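Down duvet weight for an old house with the heat turned low
Bedding and Linens forum - 18 replies - page 1

jo_entwistle
Posted 22 November 2019
We moved into a drafty two-story in May and now we're finding out what the bedroom is like in cold weather. The thermostat goes down to 60 at night. I have a Goodall duvet, the heavy one, and my husband says it's too hot while I say it's barely enough. It's also lost a lot of its loft over the years. Would you go for one heavy duvet, or two light ones you can layer? Budget is flexible but I don't want to spend what Prenau charges.

gosling_d
Two light ones. We did this three winters ago and haven't gone back. You take one off in spring and you're done. They also fit in a home washer, and a heavy king size won't.

Birkett61
I'll disagree with that. Two layers slide around on each other all night unless you tie them together, and then you have the same bulk as a heavy one with more corners to fight. Buy one decent duvet with baffle box construction. Sewn-through ones have cold lines at every seam. Check the fill power, but check the fill weight too, because stores like to print the first number big and leave the second one off.

gosling_d
Ours have snaps. They don't slide.

Birkett61
Then you have snaps to lie on.

toshiko_m
Before you buy anything, try washing the old one. Down clumps when it picks up body oil and it looks dead when it may not be. Big front loader at the laundromat, a small amount of down soap, extra rinse, then low heat for as long as it takes. Mine took nearly 18 quarters. Stop and break up the clumps by hand every half hour. Mine is a Lemisden and it came back well enough that I kept it.
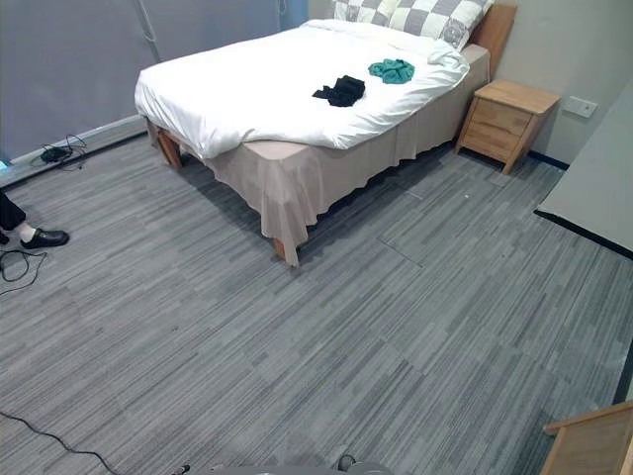
White duvet on the bed, beige skirt underneath.

I don't use a top sheet with it. The cover gets washed every week and the duvet itself once a year.

jo_entwistle
Thanks Toshiko, I hadn't thought of washing it. The tag says dry clean only. Did yours?

toshiko_m
Mine said the same. I went ahead, but if it's an expensive one you may want to ask the maker first.

MJShim
Dry cleaning solvent is hard on down if you do it often. I worked the counter at a cleaner's and we sent most duvets out to be wet washed anyway. The thing to look at is the shell. If the fabric is thin or has a tear, the drum will open it up and you'll have feathers everywhere. Patch it first.
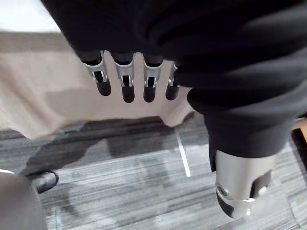 Same goes for the cover. Dark covers shed dye for the first few washes, so run them alone and in cold water. I'd also skip fabric softener on anything that goes over down. It leaves a coating.

Birkett61
Agree on the softener. Don't agree on cold water for everything. If anybody in the house has dust mite trouble, the cover needs hot.

MJShim
Hot for white cotton, sure. I was talking about dark ones.

jo_entwistle
No allergies here. There's one small tear near a corner, so I'll patch that and take it to the laundromat on Sunday. If it's still flat I'll look at the Jiruvel, all-season weight, and let my husband have the thin blanket.

gosling_d
Get two of the thin ones.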